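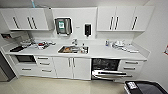

Photo 1. Kitchenette, sink and wall units.

Dendosstead common rooms: progress report to the Disadel fund
Nov 5, 2021

The new wall units are up on both sides of the sink and the worktop is in. That is what the first 1421 paid for, and I have no complaint about the fitting. The left end of the worktop is already covered in odds and ends. We were told in April that more cupboards would cure this. I doubted it then.

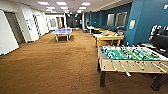

The games end has had less spent on it and probably gets more use. The football table stays where it is. Kalik quoted 1000 to replace the carpet, and I would hold off: the brown one is plain but it will do another winter. Their claim that a new floor would bring in 25 more regulars rests on nothing I have been shown. The wooden tables along the blue wall still need a clear-out – it has been on the list for seven weeks.

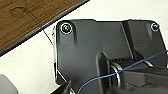
Photo 3. Blue cable and dark grey housing.

Nikolaidis has yet to send the final invoice for the kitchenette. I suggest the second payment waits until it comes.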